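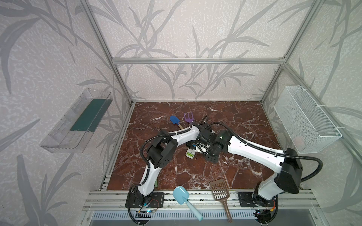
Bench rules for two-arm cells – what do you actually enforce?

tinplate_rob
I've been asked to write the bench rules for our two-arm cells before the new intake starts in September. At the moment we have a page that came with the frames, a page Belmiro Bettencourt wrote when we only had one cell, and a lot of things people say out loud. None of it agrees.

The work is household stuff. Sorting small garden tools, hanging things up, remote controls with the battery cover off and on again, that kind of job. Low speed, small arms, open at the front so the operator can reset objects by hand.

My draft so far:

Both arms parked and motion disabled before a hand goes past the front rail.
One person resets, the same person restarts.
Nothing hanging over the front rail while the arms are live.
Cables checked at the start of each shift.
45 minutes on, then swap operator.

Which of these would you keep, and what have I missed?

marrow_lane
Keep the first one and put it in bigger letters. The rest depends on your cell.

I'd argue with the third. Long-handled things like scoops are often put across the rail on purpose so the gripper has an edge to work with. If you ban it outright people will ignore it the first time a task needs it, and then they'll ignore the others. I'd write "nothing over the rail unless the task sheet says so".

tinplate_rob
Fair point. Belmiro's page has the same ban, and looking at our task sheets at least two of them break it. I'll reword it.
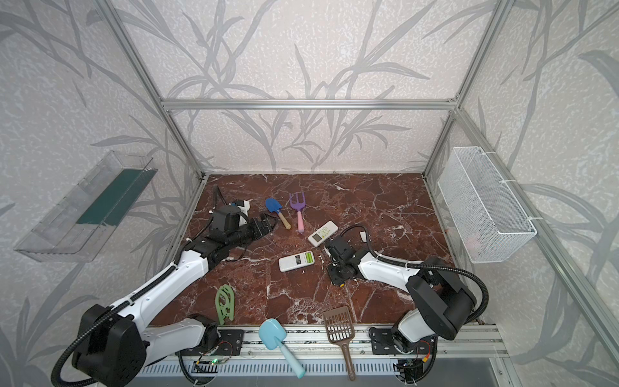 The bit I'm less sure about is shared space. When both arms work over the middle of the floor there's nothing in our rules about which one gives way. The operators sort it out between themselves, and it's fine until somebody new sits down. Foltasora's sheet (they made our frames) only says "avoid contact between arms", so that's no help.

grubscrew
We use a lead arm. The task sheet names left or right, and the other one stays on its own side of the centre line until the lead arm has lifted clear. It costs you a bit of time per run. We've had far fewer knocked wrists.

pelham_k
Lead arm is fine for pick and place. It's useless for anything where one arm holds and the other works, which is half the point of having two. You can't open a battery compartment with one arm waiting politely behind a line. I'd sooner have a speed limit inside the shared area and let both in.

grubscrew
Nothing stops you writing an exception on the sheet for two-handed jobs. The default matters because that's what people fall back on when they're tired.

pelham_k
Then your default is wrong for most of our tasks. We'd be writing exceptions all day.

marrow_lane
You're both describing a task sheet with one line on it that says who goes where. Argue about the default separately.

Since it was asked for in the last thread as well, here's the start-of-shift list from our place. It's been through three versions. Copy what you like.

1. Emergency stop pressed and released, both arms. Do it with the arms powered, otherwise you haven't tested anything.

2. Base plates. Hand on each arm, gentle push, look for movement at the rail. Any play and the cell is out of use until it's been tightened.

3. Cable sleeves. Follow each one from base to wrist with your eyes, then move the arm slowly to both ends of its reach. The loop should never go tight and should never drop low enough to catch a gripper.
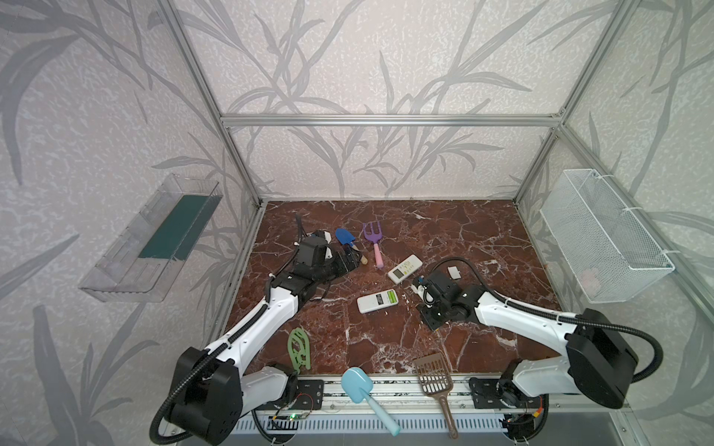

4. Floor. Wipe it down and pick up any bits. Small flakes get into the fingers, and they also turn up in the recordings, where they look like objects.

5. Objects. Check them against the task sheet. Anything not on the sheet goes in the side bin or out of the cell.

6. Loose parts. If the task involves a cover or a lid, write down where it should be at the start and where it should be at the end.

7. Boards at the base. Lights on, no wires lying where a sleeve can drag across them.

8. Sign the sheet. Name and time, no ticks on their own.

tinplate_rob
Very useful, thank you. Number 6 would have saved us an afternoon. Do you really do 7 every shift?

marrow_lane
Every shift. We had a connector work loose over a week or so and the arm kept dropping out in the middle of a run. Everybody blamed the software.

duct_tape_dee
Can I ask about batteries? We've started doing remotes and our safety person wants them treated as a hazard. Ha-rang Yeom, who runs our floor, thinks that's over the top for a couple of AAs. I'm stuck between them and I have to write something by the end of the month.

pelham_k
Over the top. They're AAs.

grubscrew
The cells themselves don't worry me much. A metal tool being pushed at them by something with no sense of touch is another matter. If a person slips they feel it and stop. An arm under remote control will carry on pushing until somebody notices. I've seen a split casing from that, and leaked cells are nasty to clean up.

So we have these:

Screwdriver held by the handle, never by the shaft.
Force limit on the gripper turned down to 50 per cent for anything with a tool in it.
Slide cells out from the end, don't lever under the middle.
Damaged wrapper, bin the cell. No taping it up.
Eye protection for whoever is resetting, but only on tool tasks.
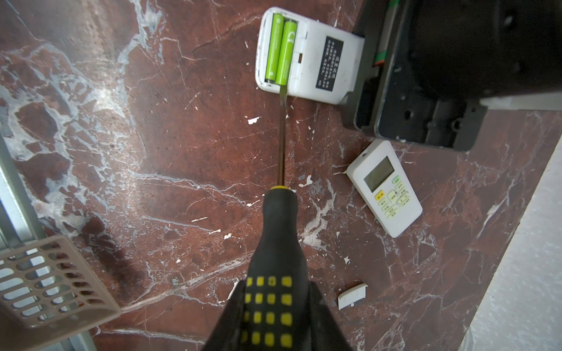 Ha-rang Yeom's view, for what it's worth, is that the force limit does nearly all the work there and the other lines are padding. Dee here again, I showed the list round at lunch. The answer I got was to set the limit in the controller so it can't be forgotten, and leave the rest to training.

grubscrew
I'd agree if every cell had the limit locked in. Ours are a mix. The Zivport controllers will hold it between sessions, but our two older ones go back to full when you restart them, so it has to be on paper as well.

pelham_k
That's a controller fault you're covering with a rule. Fix the controller.

grubscrew
Happy to, when somebody pays for it. Until then it stays on the sheet.

duct_tape_dee
I think I'll do both. Locked where we can, written down everywhere. Eye protection is going to be a fight but I'll put it in.

nwosu_bench
Going back to the first post – I don't think anyone picked up the 45 minutes. Is that from a standard or did you choose it?

tinplate_rob
Chose it. It's what people seemed able to manage before the grasps got sloppy. I didn't find anything that covered it directly.

nwosu_bench
Then say so on the page. We had a number like that in ours and after a year people were quoting it as law. An auditor asked where it came from and we had no answer. Put "local rule" next to anything you made up yourselves.

tinplate_rob
Good idea, will do. Second draft goes up here once Belmiro has been through it. Still undecided on the lead arm. At the moment I'm leaning towards a lead arm for one-handed tasks and a speed limit for the two-handed ones, with the task sheet saying which.

pelham_k
What speed?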